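Butcher block top for a work table -- oil or hardwax?

odetwood_fan
Finally got my butcher block top and I'm so happy with it! It's 40 inches deep, a mix of cream, tan and light brown strips. Do I go with plain mineral oil or a hardwax? It'll get play food, clamps, cloths, all sorts.

kettle70
Mineral oil, three coats, done. Cheap and you can redo any spot in ten minutes. Love these tops!

Yule
Disagree with kettle. Oil is great for cutting bread on, but clamps will leave dark rings in it. Hardwax, two thin coats, and let it cure for 14 days before you put anything heavy down.

kettle70
14 days?? I'd never last. My rings sanded out fine with 220.

Yule
Sanding every spring isn't my idea of fun, but you do you :)

Hernán Bedoya
I'm with Yule on the wax -- and put a cloth down where things get set and picked up all day. Ours is a rusty orange one and I love it against the pale wood. Loose fruit goes in a clear tub, though the banana and the eggplant never seem to stay in there.
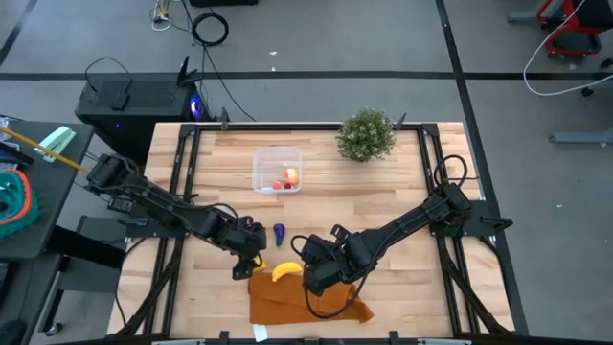 Josorberg, April
Light strips next to the tan ones, just like yours, odetwood_fan. Clamps on both sides too, so pads under those if you go with oil.

odetwood_fan
Oh that's gorgeous! OK, hardwax it is. Does the satin one go yellow?

kettle70
A little. Still say oil.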